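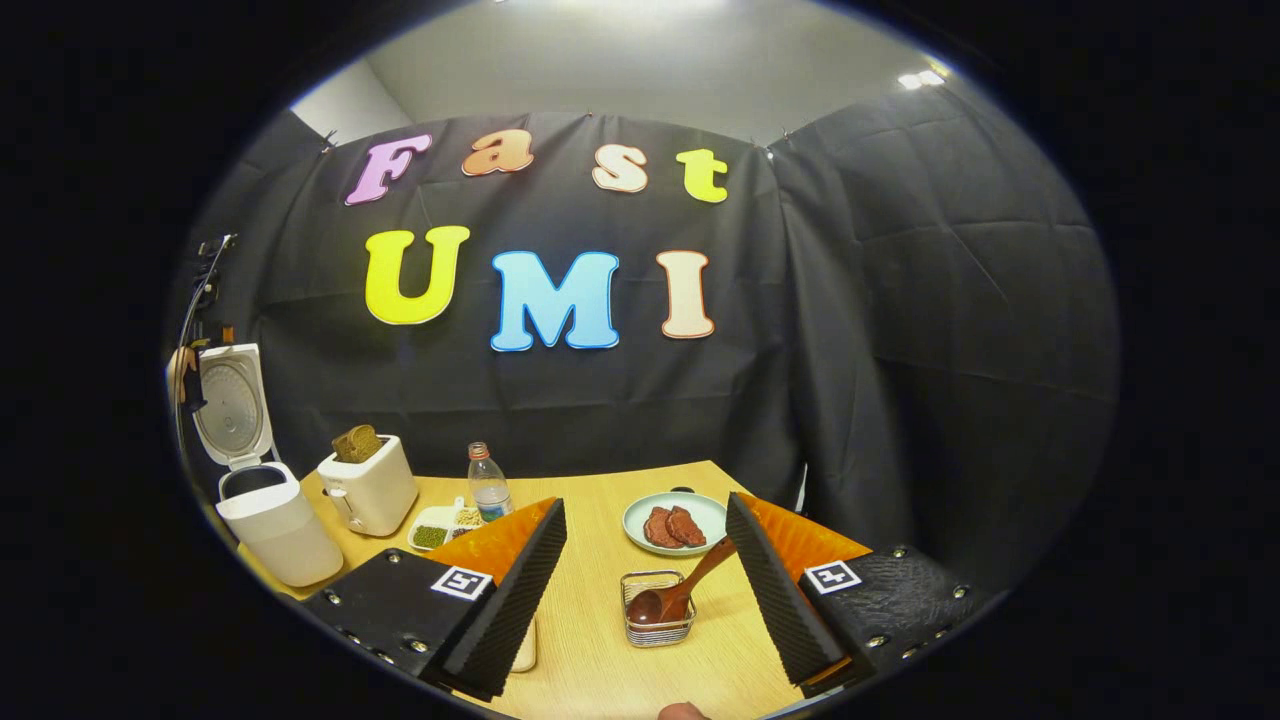
Soak the beans overnight, the reply on the Lokness board said, and keep the two kinds apart until the last possible minute, as soybeans need far longer than mung beans and no rice cooker program will even that out. Signed only "Esska forum name withheld". I copied it into the back of this book and underlined "apart".

September, 6:40 a.m.

Read the reply again before coffee. It agrees with the Zabala manual, which gives separate tables for the two and no combined one. The divided tray stays in use, then: mung beans in one compartment, soybeans in the other, no mixing by hand and no topping up one side from the other bag.

Weighed the dry soybeans first. 428 g with the bowl tared. That is more than I need for one batch, so the remainder goes back in the jar. The scale drifts by a gram or two if it is left on, and I now tare it before every reading. Mung beans not weighed, as they are going in by the cup.

Rice cooker, notes. The lid was left upright to air after last night's rinse. The manual asks for the same and I had been ignoring it. The inner plate of the lid is the part that holds the smell. Wiped the plate with vinegar and water, wiped again with plain water, left it open. The seal gets the same treatment, but with a soft cloth.

Toast: one slice of brown bread, setting 3. Setting 4 is too dark for this loaf and setting 2 does nothing except warm it. The Lastetti loaf browned faster than the previous one at the same setting, probably more sugar. Will try the next slice from the freezer and write down the difference. The crumb tray was emptied last month and needs it again.

12:15 p.m.

Lunch was light. Worked on the table order. The present arrangement puts the cooker and the toaster side by side, with the tray in front of the toaster and the bottle next to the tray. It is convenient for reaching but I don't like steam that close to bread. The cooker vents upward when the lid is down, so the risk is small, but the toaster shell had a film on it on Monday's wipe - no, earlier than that, the day is not in my notes. Options are to move the toaster to the far end, or to run them at different times. Different times costs nothing. Writing that down as the rule for now.

The round green plate is the only one of that size still without a chip. It is for the meat and should stay for the meat. Two pieces fit if they overlap a little. Three do not. A larger plate would take up the space where the tray is drained, so I am not buying one.

Water ratio, for reference: the soybeans take three times their volume for the soak. I used less last time and the top layer had wrinkled skins in the morning. Filled from the bottle with the red cap, as the tap runs cloudy for the first minute and I don't have the patience to wait for it.

4:50 p.m.

Checked the inner pot under the light. No deep scratches. There is one dull area that I put down to the metal spoon, and the metal spoon has now been moved to the other drawer. The wooden one is to be used for rice, the plastic paddle for anything with beans.

Timed the plain rice program without opening the lid: 37 minutes to the click. The Zabala table gives a longer figure for the same amount, but their water starts colder. I left it on keep-warm for nine minutes afterward and then fluffed it. Texture good at the center, slightly firm at the wall of the pot. A longer rest would help, I think. Next batch gets a longer rest and no other change, or I won't know what did it.

Lid back up once the pot was washed and dried. 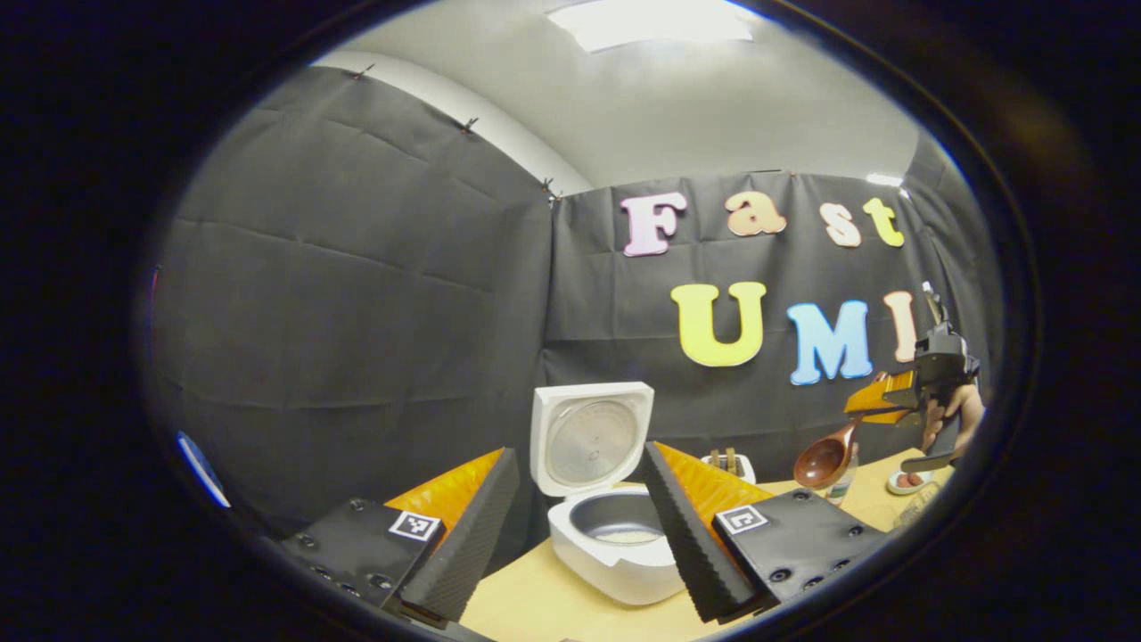 Tomorrow

Soybeans into the large bowl before bed, three volumes of water, plate on top. Mung beans stay dry until morning.

Drain and rinse at 7 a.m. Soybeans in first, alone. Test one between two fingers before adding anything else, and write down the time when it gives.

Toaster off the table circuit while the cooker is running.

Order a spare lid seal from Lokness if the part number on the old one can still be read. I looked tonight with the flashlight and got the first half of it.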